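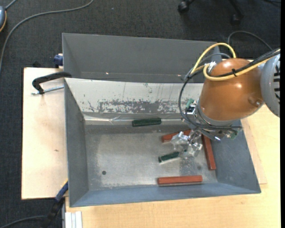 Page last changed: January, 16:40

From: Upendo Okoth
To: Stolulley workshop list
Subject: Re: the grey bin and the blocks

Blandine Texier wrote:
> Before I order paint, can someone tell me what state the big
> metal bin is in? I remember the back panel being bad. Also, are
> the red and green blocks still kept in it, or did they go back
> on the shelf with the others? Dulce wants 11 for her table.

Hello Blandine,

The blocks first. There are five in the bin, three brick-red and two dark green. The rest of the set should be in the crate under the Koller bench, but I haven't opened it. If Dulce needs 11 she will have to make up the number from there.

On the bin itself, the off-white sloping panel at the back is the worst of it. The paint has flaked along the lower part and you can see dark grey underneath. Higher up it is only streaks and small scratches, and I would leave those alone. The side walls don't need painting in my view.

The floor is bare metal, scuffed and stained. I'd keep it bare – anything we put on it will be scraped off again by the blocks. There is a small round hole in the floor towards the left, so put a sheet of card down if you are working over it with a brush.

There is also a shiny, wrinkled strip running along the join between the back panel and the floor. One of the green blocks is lying across it. I don't know who put the strip there or what is under it. Karla may remember. Please ask her before pulling it up.

For paint, the small tin of Umel off-white was 400 ml last time and we used 140 on the shelf ends, so what is left may do for one panel. Check that the lid was put back properly. Dayana has the wire brush and the masking tape.

I can help with the sanding most mornings after 11.

Upendo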